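Havgate 声学研究室招募听辨实验参与者

本研究考察成年听者在不同混响条件下对普通话声调的辨别阈值,实验地点为 Clellport 校区北楼隔声室,数据采集自 July 起进行,计划招募 60 人。

参与条件
母语为普通话,年满十八周岁,双耳纯音听阈正常,无耳部手术史,无长期耳鸣。近三个月内参加过同类声调实验者不予录取。受过专业声乐训练者可以报名,须在报名表中注明训练年限。

实验内容
每位参与者完成两次测试,单次时长 93 分钟,含纯音听力筛查与中途休息。刺激材料取自 Simon 语料库,为 3168 个单音节录音,每人随机听取其中一部分。任务为按键判断前后两个音节声调是否相同,不设口头作答。两次测试间隔不少于两天。

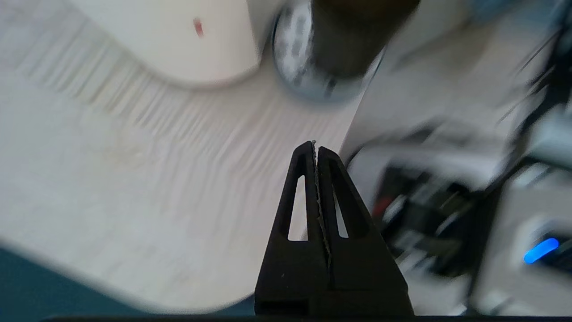
Gleice Siqueira 在上一轮测试后提出,休息安排在第四组之后偏晚,后半段按键明显变慢,她建议提前到第三组之后。本轮已按此调整,各组试次数不变,筛查环节的顺序也不变。

报酬与交通
完成全部两次测试后一次性支付报酬,标准见知情同意书附页。中途退出者按已完成时长结算。自 Narnville 方向前来者可乘 16 路公交至校区北门,凭票据报销往返车费。

数据处理
按键反应与听力筛查结果以编号保存,姓名与联系方式另行存放。参与者可在数据汇总前书面要求删除本人记录。

报名方式
填写研究室网页上的报名表,并选择两个可到场的时段。时段分上午九时和下午二时两档。录取通知以电子邮件发出,内附知情同意书,请签字后于首次测试时带来。测试前一晚请避免长时间佩戴耳机或处于高噪声环境,感冒鼻塞期间请联系改期。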